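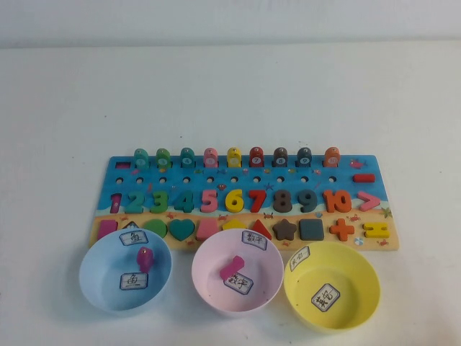

Search articles Go

The Warska rulebook for sorting robots runs to 28 pages, and Ifeoma Lawal wrote 21 of them after a quarrel over a toy fish.

Her rule is simple. Every bowl carries its category in writing -- fish, numbers, shapes -- and the label stays put for the whole trial. A machine that drops a peg in the wrong bowl gets a zero, however gracefully it did so.

"People wanted marks for style," says Lawal, who has now refereed 202 trials.

Sanaa Helmy of Skiseck still thinks half marks would be kinder. Her appeal, filed in October, is on page 28, under "Declined."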